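Ticket: Left gripper opens early on bottle-to-table episodes
Project: Undovico / bimanual pick and place, medicine containers
Opened by: Hanane Zerouali
Component: recorder, teleop, left arm
Status: Resolved, follow-up open
Month: October

Summary
Target for this task is 300 accepted episodes. The validator is rejecting episodes where the left gripper command goes to open while the bottle is still above the tabletop height. Operators report that they did not release. Cell layout and objects as in the task sheet, bottles on the small table, both arms in position. 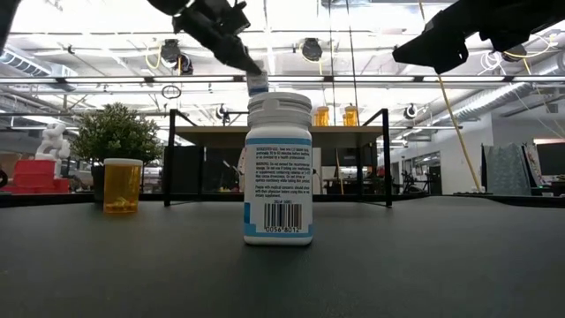
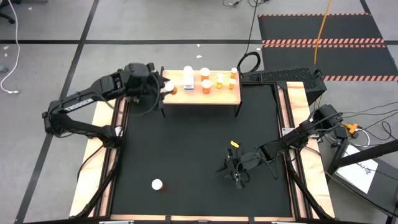 Steps to reproduce
1. Start the recorder with the Brulley config, both arms enabled.
2. Pick any bottle with the left arm and carry it toward the table.
3. Hold over the table for a few seconds, then place and release.
4. Run the validator on the saved episode.

Expected: one open event, after placement.
Observed: two open events on some episodes. The first lasts a few samples and the bottle does not fall. The second is the real release.

09:40
Checked rejected episode 211. Measured left gripper position is flat through the first open event. Only the command channel moves. The hardware did not open, so the fault is in what we record.

10:15
Swapped the left and right leader handles. Fault stays on the left channel. Handle ruled out. Reseated the left arm connectors, no change.

10:50
Replayed the raw teleop log from before the recorder touches it. Command channel is clean there. The spike appears only in the saved file.

11:30
Compared timestamps. Camera frames and joint states line up. Left gripper command has a gap of up to 200 ms just before each false open. The recorder fills the gap with its default value, and the default in the Brulley config is 0, meaning open. The right arm config holds the last value and does not show the fault.

13:05
Cause of the gap: message queue for the left command topic was set lower than the right one. When the disk write stalls, left messages get dropped. Disk write stalls when the nightly sync to Nasr is still running in the morning.

Fix
- Left command topic queue raised to 3000, same as right.
- Fill mode changed from default to hold last value, both arms.
- Recorder now writes a warning to the episode header when any channel is filled.
- Sync to Nasr paused while a session is open.

14:20
Recorded a new test batch with the fix, with the sync forced on for the second half. No false opens. Two episodes carry the fill warning and both look correct on replay.

Existing data
Do not delete the rejected episodes. The command channel can be rebuilt from the raw teleop logs. Script is in the Arkham repo under tools, run it with the dry-run flag first. Episodes with no raw log stay rejected and have to be recorded again.

Open
Validator still passes an episode if the false open happens below tabletop height, for example during a pick from the mat. Those need a second check against measured position. Assigned to Hanane, separate ticket.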